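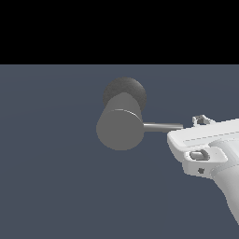 Best way to fix a croquet mallet head that keeps working loose?

Liên Lại
December 2024
2 min read

Hi all, hoping somebody has dealt with this before. I bought a secondhand croquet set in May from a couple clearing out their garage, and I love it, but one of the mallets has a head that won't stay on the handle. It's a Closard set, and as far as I can tell they quit making them ages ago, so ordering a new mallet is out. The handle is ash, I think, and it goes up through a round hole in the head with a little wooden wedge hammered into the top.

So far I've tried tapping the wedge back down (lasted one game) and regular white glue (lasted two, then the head spun around in the middle of my swing and my sister-in-law laughed so hard she had to sit down on the grass). I also soaked the whole end in a bucket overnight and it got nice and tight, but a week later it was looser than before!

Do I need a bigger wedge? Epoxy? I'd like to be able to get it apart again someday if I can – the handle has a small crack lower down that I'm keeping an eye on. I don't own many tools, just a hand saw, a drill and some clamps. I'd rather not spend over 200 dollars on a new set when the rest of this one is fine.

Nghiêm

Stop soaking it. Water swells the wood, the wood crushes itself against the inside of the hole, and when it dries it's smaller than when you started. I did the same thing to a hatchet when I was younger and ended up buying a handle.

What you want is a new wedge, and you can make one. Get the old one out first. Drill a few small holes down into it and pick the pieces out with an old screwdriver. Then pull the handle and scrape off every bit of that white glue, inside the hole too, or nothing new will grip. Let everything dry indoors for a couple of weeks, not next to a heater.

Cut the new wedge from something hard like oak or maple. Make it as wide as the slot in the handle and a touch thicker than the old one. If the slot doesn't go at least halfway down into the head, saw it a little deeper. The slot should run across the grain of the head so the wedge pushes toward the ends, otherwise you can split the thing wide open. Ask me how I know.

Seat the handle by holding the mallet upright and knocking the bottom of the handle with a block of wood. The head climbs up the handle by itself, which feels backwards but it works great. Put a smear of wood glue on the wedge, drive it in until the sound changes, and saw off whatever sticks up the next day. You can still drill it out later if that crack gets worse.

About the crack – if you can flex it open with your hands, I'd replace the handle now and save yourself doing all this again.

Wevon

just use epoxy, mine has been fine for 2 years

Busum

Agree with the wedge advice. Only thing I'd add is to weigh the mallet against one of the others once you're done, if you have a kitchen scale. I put a fat steel wedge in one of ours and everybody complained it felt off. Wood is fine. And keep the set out of the shed over the winter, a closet is much kinder to it.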